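About Brevska

Brevska is a documentary film workshop and production company based in Trevness. We make non-fiction films for cinemas, broadcasters and community screenings, and we teach people who want to make their own. We work from the upper two floors of a former rope store on the harbour road, with an edit suite, a sound room, a kit store and a screening room on the premises.

How we started

The company grew out of an evening class. A group of students had been filming the last months of the Trevness fish market for their coursework, and when the course finished they carried on filming. The result was a 48-minute film that was shown in the market hall itself, on a borrowed projector, and then at a small number of festivals. The group registered as a company the following January so that it could apply for production funding and insure its equipment.

For the first few years everyone had another job. Films were shot at weekends and cut in the evenings. We now have six permanent members of staff, and we bring in freelance camera, sound and editing crew from the area as each production needs them.

What we make

Most of our films are about work, housing and the coast. We prefer long shooting periods and small crews, usually two people. Some of our films have narration and some have none. We do not have a house style beyond that.

Salameh is our best-known feature. It follows a family bakery through one year, including a move to new premises and a long dispute over the lease. It was filmed in three languages and the subtitles took nearly as long as the picture edit. It is still booked regularly by film societies and can be hired from us directly.

Enach is a series of short films about a valley and the people who live in it. Each film is between nine and fifteen minutes long and can be shown separately. We have finished seven and are shooting the eighth.

We also take on commissioned films for museums, charities, colleges and local firms. Commissioned work pays for part of our own programme. Clients see a rough cut and a fine cut, and we agree in writing at the start who has the final say on content.

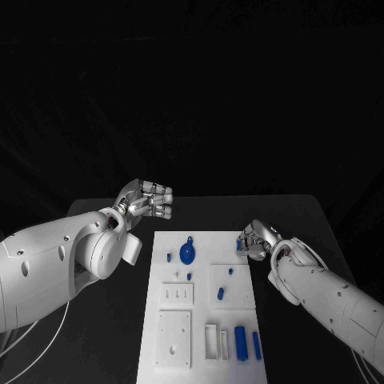 Training

We run two courses a year, in spring and autumn. The foundation course lasts ten weeks and covers camera, location sound, interviewing and basic editing. No experience is needed. The second course is for people who already have a project under way and want help finishing it. Places on this one are given on the basis of a short written proposal and up to five minutes of footage.

Equipment is provided on both courses. Students may use their own cameras if they wish, but should check with us first that the files will open on our edit machines. Reduced fees are available for anyone under 25 or receiving benefits.

The archive

We look after a collection of amateur and semi-professional film given to us by local families, clubs and businesses. It holds 2,787 items at present, mainly 8mm and 16mm film with some videotape. Of these, 666 have been digitised and can be watched in the viewing room by appointment. We add to this as money and staff time allow. A printed list is kept at reception.

If you have film you would like us to consider, please write before bringing it in. We cannot accept nitrate film, and we cannot store reels that show signs of mould alongside the rest of the collection.

Screenings

Our screening room has 42 raked seats and two wheelchair spaces. We show documentaries twice a month from September to June, starting at 7.30pm, often with a discussion afterwards. The room can be hired during the day for test screenings and meetings. There is a lift from the street entrance and a hearing loop in the room. The nearest parking is behind the old customs house.

How we are run

Brevska is a not-for-profit company. Any surplus goes back into production and training. Our income comes from commissions, course fees, film hire, grants and our supporters' scheme, which has 222 members. Supporters receive our newsletter, which is printed three times a year in an edition of 2,000 and left in libraries and cafés across the district.

We keep a written policy on working with the people who appear in our films. It covers consent, payment of expenses, and the right to see a film before it is shown in public. Copies are available on request.

Contact

The office is open on weekdays from 10am to 4pm. For film hire, commissions or archive enquiries, use the form on the contact page and choose the correct department from the list. Course applications have their own form, and open six weeks before each course begins.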